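Putting the Winter Clothes Away Without Losing a Weekend to It
May 2023

I put this off every single year. The heavy stuff hangs around on hooks and chair backs until I'm sweating in the hallway looking for one light jacket, and then I finally give in and do it all in an afternoon. I've done it badly enough times by now that I have a system, and a couple of you asked for it after my post on sock drawers, so off we go!

First thing, make the bed. I mean properly, with the bedspread pulled flat. The bed is the best folding table in the house (mine is, anyway, our kitchen table is too short for a coat) and if the covers are all lumpy you'll fold lumps into everything. I used to do this on the floor and my knees would like me to mention that they prefer the bed.

Then bring it out in small loads. The first year I emptied the whole closet onto the bed at once, got tired by dinnertime, and had nowhere to sleep. Now I bring an armful, deal with it, and go get the next armful. Keep one end for things you've finished with and don't let anything unfolded creep over there.

Check the pockets before you do anything else! All of them, inside ones too. My total this spring was two lip balms, a grocery list from October, a glove I'd already replaced and a ten dollar bill, so the afternoon paid for itself.

Quilted jackets are the ones people ask me about. Zip it all the way up and lay it face down, long ways. Smooth it out from the middle with your flat hands and push the air toward the hem. Fold the sleeves in across the back, one over the other, then fold the whole thing in thirds from the bottom. Don't roll it tight and don't kneel on it. I had a lovely puffy one that I squashed into a vacuum bag for two winters and it came out as flat as a pancake and never really got its fluff back.

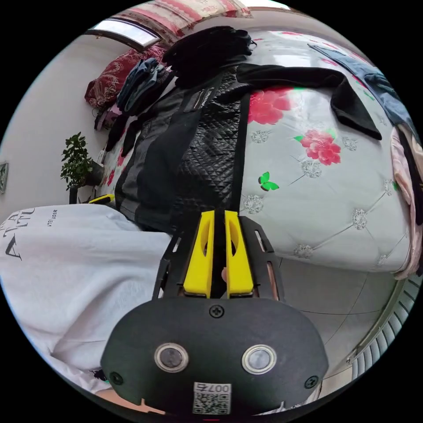

Sweaters never go on hangers, please. They get those little shoulder bumps and the sleeves grow. Lay the sweater down with the arms stretched out, bring one side in a third of the way, fold that sleeve straight down, do the same on the other side, then fold up from the bottom in half. Dark knits pick up every bit of fuzz in the room, so I go over mine with a lint brush on both sides before folding, and I keep them away from anything pink or white and shedding. If a sweater has pilled under the arms, shave it now. You will not feel like doing it the first cold morning of fall.

Anything you're not sure is clean, wash it. I know, I know. But old sweat and food spots you can't even see will turn yellow over a summer, and moths go for the dirty patches first. Everything has to be completely dry before it gets packed, too. Thick seams fool you. I press the cuffs and the collar against my cheek, and if they feel cool they go back on the rack overnight.

For storage I've tried a bunch of things. I have two Kondwood zip bags, the fabric kind with a clear window, and they've lasted me five years with one stuck zipper (rub a bit of candle on it). The big plastic bin from Rasetti is fine for jackets but the lid pops off if you fill it past the line, so I don't. An old suitcase works just as well as either and you already own it.

Heavy things on the bottom, sweaters in the middle, scarves and hats tucked down the sides. I throw in a cotton bag of dried lavender from Nilsuwan, a 50 gram one per bin. It smells nice and I like to think the moths hate it, although I've read that it wears off, so squeeze the bag now and then to wake it up.

Write on the bin what's in it! Masking tape and a marker is plenty. Mine say things like "black sweaters + the itchy one."

Leave one warm layer out. There's always a cold rainy week left, and digging through a packed bin for it undoes the whole job.

One more from a reader, Buppha Chantharasri, who wrote in about coats that are too bulky to fold. She hangs hers at the very back of the closet with an old pillowcase over the top, a small hole snipped in the seam for the hanger hook. I tried it on my long wool coat and it keeps the dust off the shoulders beautifully. Use a wide hanger, and button the top button so it doesn't slide.

Next time I'll do boots, including what to stuff them with if you've run out of newspaper.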